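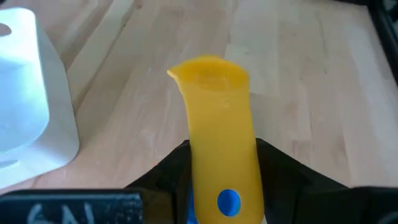

Welcome to the Vistlow gallery! We've had so many kind messages asking what our tabletop gripper kit gets up to once it's out of the box, so we thought we'd put together a page for it, starting with a favorite job of ours - handling a pitcher.

If you're new to us, Vistlow is the gripper kit we make at Prisodholm. It comes with 2 fingers, a wrist camera and all the cables you need, and it goes out to schools, small workshops and a good many kitchens where somebody likes to tinker. Nuala Dunne looks after the kit from first order to final phone call, and if you've ever written to us with a question, chances are it was Nuala who wrote back (usually at some length, she does love a question).

The yellow pitcher, from the wrist camera. The fingers have it low down, near the base, with the spout turned off toward the upper left. We're very fond of this view, and it's the same one you'll have on your own screen at home while you work!

A word on grip. Tall, narrow things like this one are a lovely place to begin, and we'd suggest starting gently and building up a little at a time. The handbook has 18 practice tasks in it, and the pitcher comes up in three of them, so you'll get to know it well.

Would you like to try one? Kits are on loan from our Setemstead showroom for up to three weeks, and you're very welcome to keep yours if you get attached to it - plenty of people do. The next loan list opens on 28th May, and we'll have a second one in August for anybody who misses out. Just drop Nuala a line with your name, what you'd like to pick up with it, and how much table you have to spare.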